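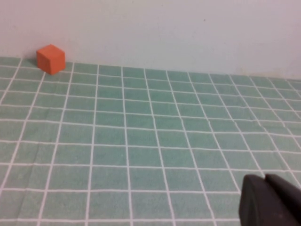 What does Oltach make?

We make gridded table cloths and the plain building blocks that go on top of them, and we sell both to schools, childcare centers and families with a kitchen table and a free afternoon.

About us

Oltach began with a quilting problem. Our founder, Brynhildur Zoëga, had spent years cutting squares on a gridded mat, and she had grown so used to those thin white lines that she found herself missing them everywhere else. When she started teaching first grade, she carried an old piece of gridded fabric into the classroom and spread it over the low table by the window, mostly to hide the paint stains. By the end of that week the children had turned it into a town. Every square was a lot somebody could build on, the lines were streets, and there were long and very serious talks about who was allowed to park where.

She sewed a second one for the classroom next door, and then a few more for friends who taught at other schools, and before long her dining room was no longer much use for dining (the sewing machine lived at one end and supper happened at the other). We moved out of that dining room in a chilly November and into our present workshop on the ground floor of the old Coelho building, where we still cut, print and hem every cloth we sell.

The cloths

Our cloths come in a handful of soft colors, and we are fussy about them. A color that looks lovely on a shelf can be tiring on a big table, so every new one spends a season in our own lunch room before it goes in the shop. The squares are all one size across the whole cloth, right out to the hem, and that takes more care than you might think! Fabric likes to stretch. If you let it hang overnight before printing and keep it flat while you work, the lines stay true, and a child who slides a block along from one side of the table to the other will find that it still fits.

Everything is machine washable at 60 degrees Celsius, on the hot setting if your washer only has words on it. Please skip the fabric softener. Hang the cloth up by its long side and it will hardly need ironing.

The blocks

People often ask why we don't print letters or animals on our blocks. We like a plain cube. It can be a house in the morning and a loaf of bread by lunch, and when you set just one of them down on a big gridded cloth, even grown-ups want to reach over and move it. Some of us line ours up neatly with the squares, and some of us can't resist turning them at an angle. We've had this discussion at work more often than we should admit.

The blocks are packed in sets named Flevel, after the street Brynhildur grew up on. You can also buy them singly, since we know very well what happens to small things near a sofa.

Restau, our mending service

Cloths get loved hard. If yours has a torn hem or a worn corner, send it back to us, washed please, and we will fix it for the price of the postage. We call this service Restau, and it has its own table in the workshop, with its own drawer of thread and its own very loud radio. Last year 2,051 cloths came through it. A few arrived with notes from the children who use them, and we have kept every one of those notes pinned up over the cutting table.

Come and see us

The workshop is open to visitors on Thursday from 9 in the morning until 5. There is always a table laid out for building, and there are baskets of offcuts by the door that you are welcome to dig through for doll blankets, pot holders or whatever else you have in mind. Ring the lower bell, as the upper one belongs to the dentist.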